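Planner sync, Dronley project
Sep 15, 2020
Filed under: Meetings, Control & Planning
Chair: Josefina Villalba. Notes: Bleddyn Powell.

1. Hand tracking and retargeting

Bleddyn went through the new retargeting layer, which takes controller poses and maps them to wrist targets for the arms. He says the jitter is fixed. Josefina asked how he knew. The answer was that the plots look smoother. She pointed out that a heavier filter will smooth any plot and that we pay for it in lag. No lag figures were available. Item stays open.

Also open: what the wrist estimate does when the controller moves on the hand. The solver treats the offset as fixed for the whole session. Josefina does not believe this and wants it checked before and after every take.
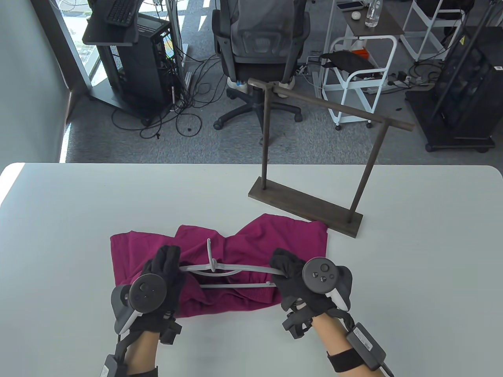

2. Shirt and hanger task

The planner splits the task into 5 stages, and the demo script reports success for each one separately. Josefina objected to the summary slide, which averages the stages. A shirt that ends up on the table still scores well that way. Agreed to report whole-task success only. On that count it is 8 out of 20, and those were all with the same shirt.

Bleddyn argued that the failures are mostly perception: the segmentation loses the hanger once fabric covers part of it, and the planner goes on working from the last pose it had. Josefina said that makes it a planner problem too. It should stop when the pose is stale. Bleddyn will add a timeout, but thinks it will make the numbers worse. Minuted that this is fine.

3. Plolar

The Plolar trial license runs out in January. Claims of "plug-in replanning" were discussed. So far we have written our own wrapper, our own collision checks and our own logging, and it is unclear what is left for Plolar to do. No renewal without a side-by-side against the old Lacroix planner.

4. Actions

BP: lag numbers, raw and filtered, same recording.
BP: stale pose timeout.
JV: rewrite the success definition and send to Bostari before they quote the old one again.
Both: rerun with a different shirt.

Replay tool not discussed, out of time.

2 comments | 0 shares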